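Facilities Service Desk, Grernusville
Ticket 2706
Subject: Dish rack and tableware for the shared kitchen table
Status: Open, awaiting supplier
Requested by: Parisa Babaei, Kitchen Services
Priority: Normal

Reported issue
The requester states that the white wire dish rack supplied in August does not hold short-handled spoons. The spoons pass between the wires and come to rest on the table underneath. Cups placed at the end of the rack are also reported to tip. The requester asks for a cutlery insert or, failing that, a different rack.

Entry 1, 9:10 a.m.
Ticket received and assigned to Kitchen Equipment. The inventory lists the rack as a Flasico item, stock number 288, delivered without a cutlery insert. The requester was asked to confirm whether an insert had been removed or stored elsewhere. She replied that none was in the carton.

Entry 2, 10:45 a.m.
The rack was checked on a level counter. All feet made contact and no wires were bent. The spacing between the wires is suitable for plates and bowls but too wide for small utensils. No fault was found with the rack itself.

Entry 3, 11:30 a.m.
The supplier, Kushnir, was contacted by telephone. Kushnir confirmed that the insert is sold separately and that delivery may take up to 2 weeks. A quotation was requested for one insert. Kushnir also offered a rack with closer wire spacing from the Piten line, which would require approval as a new purchase.

Entry 4, 1:20 p.m.
Interim instructions were sent to Kitchen Services:
Place spoons and other small utensils in an upright container before they are set near the rack.
Stand cups upside down on the folded cloth, away from the ends of the rack.
Keep plates toward the middle of the rack.

Entry 5, 2:05 p.m.
Kitchen Services acknowledged receipt of the interim instructions. 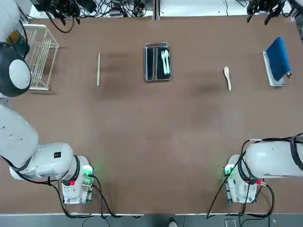 White wire dish rack, empty, at the left of the table.

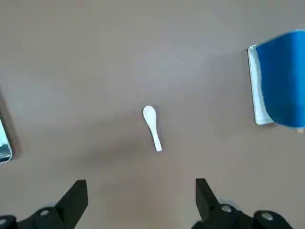
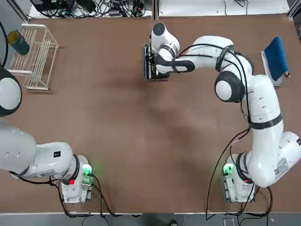
Entry 6, 3:40 p.m.
Quotation received from Kushnir and forwarded to Kitchen Services for approval. The requester prefers the insert to a replacement rack, as the present size suits the table. She has asked that the interim instructions remain in effect until delivery.

Action required
Kitchen Services to approve or decline the quotation. Kitchen Equipment to place the order on approval and record the insert under the same stock number as the rack. The ticket will remain open until the insert has been fitted and checked with the spoons in regular use.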